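Small Rooms, Big Moods: notes for my evening talk at the Imrie library

Slide 1. Hi everybody, thanks for coming out, grab a cookie if you haven't. I'm Piyumi Munasinghe and I've been painting other people's bedrooms for a living long enough to have strong feelings about primer. (Wait for the cookie people to sit down.)

Tonight is about dark paint in little rooms. Most of us grew up hearing that a small room has to be white. My mother said it, my landlord said it, the guy at the paint counter still says it! And I believed it until I rented a back bedroom on Dostutier Street that got no direct sun at all. I painted it white twice. It looked like the inside of a refrigerator both times.

Slide 2. Tell the green story. Frauke Lindemann talked me into a deep bottle green, I bought one gallon, and I sat on the floor with the lid on for an hour because I was scared of it. Then I did one wall, got brave, and did the rest before midnight. The corners sort of went away. You stop noticing where the wall ends, and that's most of the trick.

Slide 3. Light bulbs. Spend real time here, this is where the questions always come. Paint your sample on a big piece of poster board, move it around the room, and look at it at 7 a.m. and again with the lamps on. A red that's gorgeous at breakfast can go brown at night under a warm bulb. Two lamps down low beat one bright thing on the ceiling. Pass around the boards (Damián has them, remind him not to leave them in the car).

Slide 4. Reds. Okay, my favorite, slow down and don't gush.

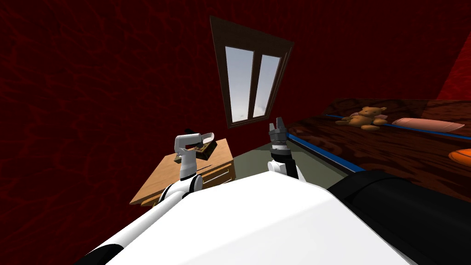 People worry a red bedroom will keep them awake. I can only tell you that I sleep fine in mine, and so does my sister, who complains about everything. Go deeper than you think you want, toward brick or wine, and pick a flat finish if your walls are bumpy. Shiny red shows every dent. Ask for a tinted gray primer too, or you'll be up on that ladder for coat number five, crying a little.

Slide 5. Money. My whole room cost me under 200 dollars, and 27 of that was one nice angled brush. Buy the brush! Wash it the same night.

Last bit: what to do with the trim and the ceiling. I take the wall color right up over the trim, Piyumi Jayawardena leaves hers cream, and we've argued about it since March. Show of hands, then questions. Sign-up sheet for the sample boards is by the door.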